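Why do we wipe the table before we start?

I love a clear table. I really do! Give me a big pale tabletop with a good wide patch of nothing on it and I'm happy for the whole afternoon. So today I want to tell you why clearing and wiping a table matters, and how I do it at home (and how you can do it too, even if your table is usually buried under crayons).

What is hiding on a table?

A table can look clean and still have stuff on it. Crumbs, sticky juice rings, little bits of eraser, dust. Dust is a mix of tiny things like threads from your clothes, specks of dirt from outside and flakes of skin. Yes, skin! Yours and mine. It drops off us all day long and we don't feel a thing.

Then there are germs, which are far too small to see. Most of them won't hurt you, but a few can make you sick, and they get onto tables from our hands. When you put your sandwich down on a grubby spot, some of them can hitch a ride.

Why are white tables so good for this?

Dark crumbs show up really well on something white. A smear of grape jelly on a dark brown table might sit there until dinner, but on a white one it practically shouts at you. My own table is a pale one called the Felby, and my sister says it was a silly thing to buy because it shows everything. I say that's the best part!

Try this: sprinkle a pinch of pepper on a white plate and another pinch on a black plate. Which pepper can you find faster? Now do it again with salt. Funny, isn't it? The color underneath changes what your eyes can pick out.

How I clear and wipe, in 4 steps

Step 1. Take everything off. Cups go to the sink, pencils go in their cup, and paper goes in a pile somewhere else — a chair will do. I know it's tempting to wipe around the big things, but the crumbs love to hide right beside them.

Step 2. Sweep the dry bits. Use your hand or a dry cloth and push the crumbs toward one edge, with your other hand (or a bowl) waiting to catch them. If you go in with a wet cloth first you get crumb mush, and I have made plenty of crumb mush in my life.

Step 3. Wipe in long lines. Get the cloth wet, squeeze it out hard, and start at the far side. Go all the way across, come back a little closer to you, and keep going until you reach your tummy. Ask a grown-up before you use any spray.

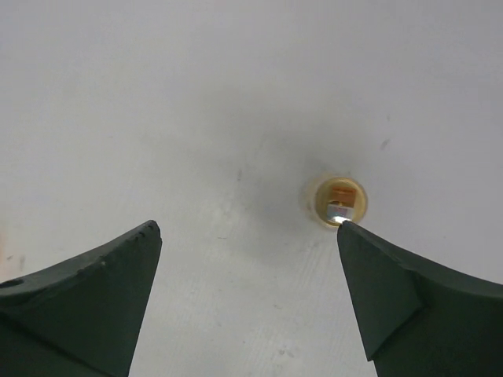
Step 4. Dry it and check it. Use a dry towel, then crouch down so your eyes are level with the top and look across toward a window or a lamp. Streaks and sticky patches shine differently from the clean parts. Found one? Give it another rub.

Now you can bring back the things you need. I put down my paper first, then my paints, and the snack goes on a plate at the other end.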